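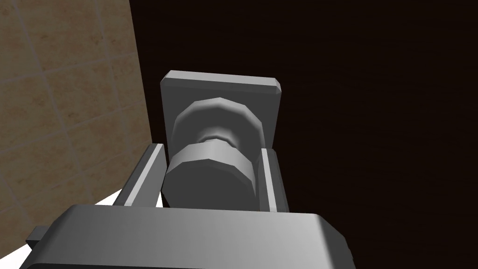

## Slide 1: Title

Talk: moving the Moltmont billing archive off tape. Speaker: Nizar Darwish. Slot is 60 minutes including questions. Ask for the lights to stay half up.

## Slide 2: Starting point

- 536 tapes, held at the Ankrah store.
- Index kept in a flat file, last rebuilt in November.
- Two record formats. The older one has no checksum field.
- Retention rules come from the finance side. Do not go into them unless asked.

## Slide 3: Read rates

Tapes were read in shelf order. Sorting by write date would have grouped the formats, but the index could not be trusted for dates at that stage. Pause on the chart. The flat section is the drive swap.

400 tapes read cleanly on the first pass. The remainder went to a second drive at a lower speed.

## Slide 4: Checking

Records in the newer format: compare the stored checksum, log any mismatch, carry on. Records in the older format: compare the record count with the trailer, then sample the totals against the printed ledgers. A match on count does not prove that the contents are sound. Say this slowly, it was misread at the Arkness session.

## Slide 5: Loading into Stuvum

- Load by customer number, one batch per year.
- Failed batches are rolled back whole.
- Duplicate keys: keep both, flag the later one.

Skip the schema diagram if past the 40-minute mark.

## Slide 6: Open points

Disposal of the tapes is not agreed. Costs for the second copy are still with Ankrah. Take questions from the floor first, then the ones sent in by email.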